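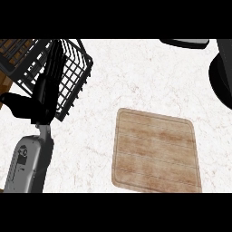
1 October 2026

Kitchen sim, group 4 project. Ran the dish rack task again with the new policy Heikki trained over the weekend. He says it's ready to show. I'm not convinced.

165 episodes, start poses shuffled, rack and board left where they were. The log calls it a success if the gripper closes within tolerance of the rack rod. That is a generous rule. Raíssa went through 20 of the "successes" by hand and threw out 7, mostly fingers passing between the rods and closing on air. I watched the same ones and would have thrown out more, but we agreed to use her list.

Things I don't trust yet:

Contact on the wire grid. The rods are thin, the fingers are black, the rack is black. From the overhead view I have trouble telling them apart myself, so I'd like to know what the policy is keying on. My guess is the wood behind the rack. Heikki says no. Easy to test - swap the wood for marble and rerun.

The cutting board. It does nothing in this task and sits well clear of the arm, but when Raíssa took it out in April the old policy drifted right. Has anyone repeated that with the new one? Not in the notes if so.

Friction values. Still the ones copied from the Skorby config. No idea where those came from. Janevski's handout has a different set and doesn't give a source either.

Heikki wants to go straight to the two-arm version for the class demo. I said one arm first, with a success check that means something. He thinks I'm being slow. Maybe, but the demo gets graded on what it does in front of people and the log won't help us there.

To do:
- new success check: lift the rod, hold, then count it (me)
- texture swap run, same seeds (Heikki)
- board in / board out, same seeds (Raíssa)
- find out who set the friction numbers

Left the texture run queued on the lab machine. Don't kill it to free up the GPU, please - it happened last time and we lost the lot.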